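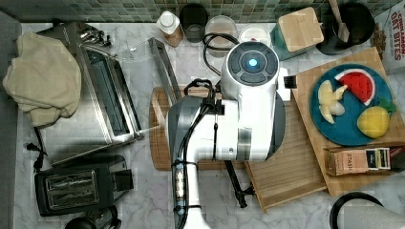
How long does a worktop need to be before two people can cook at it without falling out?
Longer than most of us have got, according to the people of Etville, who were asked.

PRESS RELEASE
For immediate release, 10/23/21

ETVILLE HOUSEHOLDS CONFESS ALL ABOUT THEIR KITCHENS

Plesska, the Etville kitchen planning firm, today publishes The Elbow Report, a survey of how couples, families and housemates share the one room in the house that has knives in it. A total of 439 households took part. Several sent floor plans. One sent a floor plan with a border drawn down the middle and the word "MINE" on the larger side.

The headline finding will surprise few people who have tried to make gravy while somebody else looks for the cling film. Asked what they argued about most in the kitchen, 43 per cent of households named worktop space, comfortably ahead of the washing up, the bin, and whose turn it was to wipe down the hob. A further 33 per cent blamed "things that live on the worktop for no reason", a category in which the bread maker did very badly.

Plesska also asked which appliances had been used since January. The results for spiralizers are printed in an appendix, out of kindness.

"We have been planning kitchens in Etville for 42 years, and every customer tells us they want more storage," said a spokesperson for Plesska. "Then we open the cupboards and find a fondue set, a second fondue set, and a drawer of takeaway menus from places that closed long ago. We are a kitchen firm and would be delighted to sell you a bigger kitchen. We did feel somebody ought to mention the fondue sets first."

Other findings from the report include:

The corner cupboard is the least loved part of the British kitchen. Respondents described theirs as "a cave", "a punishment" and "where the good colander went".

Most households have a drawer they would rather not discuss. Those who did discuss it listed string, dead batteries, birthday candles and a key.

Cooks who described themselves as tidy were often described differently by the person filling in the other half of the form.

To mark publication, Plesska is launching Tufa, a free planning service for people who like their kitchen well enough but would like to be able to put a chopping board down in it. A planner visits, looks at what is on the worktop and what is in the cupboards, and suggests which of the two should swap. There is no obligation to buy anything, and planners have been asked not to sigh.

Tufa appointments are open to any household in Etville and can be booked at the Plesska showroom or by telephone. Visits take an hour, or longer where there is a pantry. Unwanted items in working order can be handed over on the day and will be passed on to Fiven, the town's household lending library, which has asked us to say that it now has enough bread makers.

Printed copies of The Elbow Report are available free from the showroom while they last. Households who took part will receive theirs by post, in two copies where this was requested.

Notes to editors

Households were invited to reply jointly. Where two answers were given to the same question, the first legible one was counted.

Plesska designs and fits kitchens in Etville and the surrounding villages. Its own staff kitchen has a single short worktop and a rota.

For copies of the report or to arrange an interview, please contact the Plesska press desk, which is also the front desk, during showroom hours.

ENDS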